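**Trillden is looking for a Stores and Technical Sales Assistant (hoses, couplings and fittings)**

Trillden supplies industrial hoses, clamps and couplings to farms, dairies and small factories. We work from one building in Clallthorpe, with a trade counter in front and the stores behind. Since spring we also deliver the Filali line of quick couplings, and for this reason we need one more person.

The work is half in the stores and half at the telephone. In the morning you receive the goods, check them against the delivery note and put them on the right shelf. After lunch you help customers who do not always know the name of the part they need. Often they bring the old one in a bag, and you must measure the thread and find what fits. At present we keep 916 articles on the shelf and can order many more from Wulley, our main supplier. 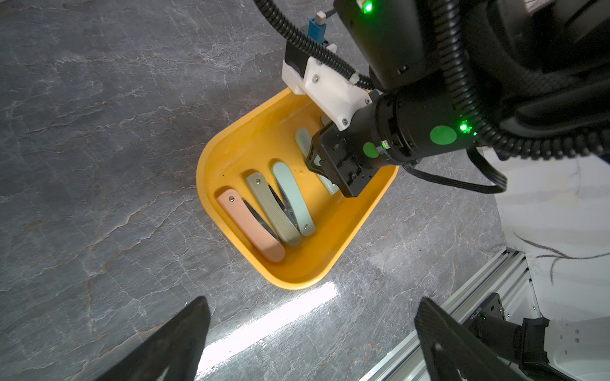
You do not need a diploma in engineering. We ask that you can use a caliper, or that you are willing to learn it in the first weeks, and that you can read a simple drawing. Experience with hydraulic or pneumatic parts is welcome. You should be comfortable to speak with customers in English. A second language is useful but we do not require it.

Please note also:

- the position is full time, from 7.30 to 16.00, and on Friday we finish at 14.00
- some boxes are heavy; we have a trolley and a small lift, but you will be on your feet for much of the morning
- a driving licence is necessary, as you will sometimes bring an urgent order to a customer
- we pay the training for hose assembly and crimping, including the examination
- work shoes and jacket are given by us

We would like the new colleague to start in July. If you must give longer notice to your present employer, write it in your letter and we will look for a solution - one month more is not a problem.

To apply, send a short letter and your CV to Loredana Lo Presti at the Clallthorpe office, or leave them at the trade counter. Please put the reference 612 on the letter. We answer every application, also when the answer is no. The interview takes one hour, and after it you can walk through the stores and speak with the people who work there.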